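News > Public Safety > Press Releases

Furtado Police to hold free car seat and hot car safety check in May

Hi, everyone. I'm Adalberto Sales, community safety coordinator for the Furtado Police Department, and I've got an event to tell you about that I've been pushing for since last summer. On a Sunday in May we're setting up in the Jelgate Shopping Center parking lot for a free car seat and hot car safety check, and I'd love to see your family there.

We'll start at 10 a.m. and have room for 30 vehicles. Each check takes around 22 minutes, so please be a little patient with us if there's a line. Bring the seat, bring the manual if you can find it (I never can), and bring the child if the child is in the mood. Our officers will go over the straps and the anchors with you, and then you'll put the seat back in yourself while we watch, so you know how it should feel. 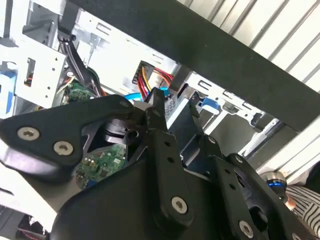 We'll also have a table on rear seat reminders, the kind that chime when you shut off the engine. A lot of newer cars have one built in and the owner has switched it off without meaning to, and we can help you find the setting. Trirkex, the repair shop on Altevine Avenue, is lending us two technicians for the morning. They're as comfortable inside an open desktop computer, with its drive bays and green circuit board, as they are with a dashboard menu – so ask them anything!

I'm a dad, and I know how a changed routine can throw off a whole day. Put your bag or your left shoe in the back seat next to the baby. Have day care call you if your child doesn't show up. If you see a child alone in a parked car, call 911 right away and stay with the car until we get there.

No appointment needed, but you can save a spot by calling the community desk at extension 2702. Spanish-speaking officers will be there all morning, and we'll finish up at 2 p.m.

14 shares | 2 comments

Contact: Adalberto Sales, Community Safety, ext. 2702 | © Furtado Police Department | Back to top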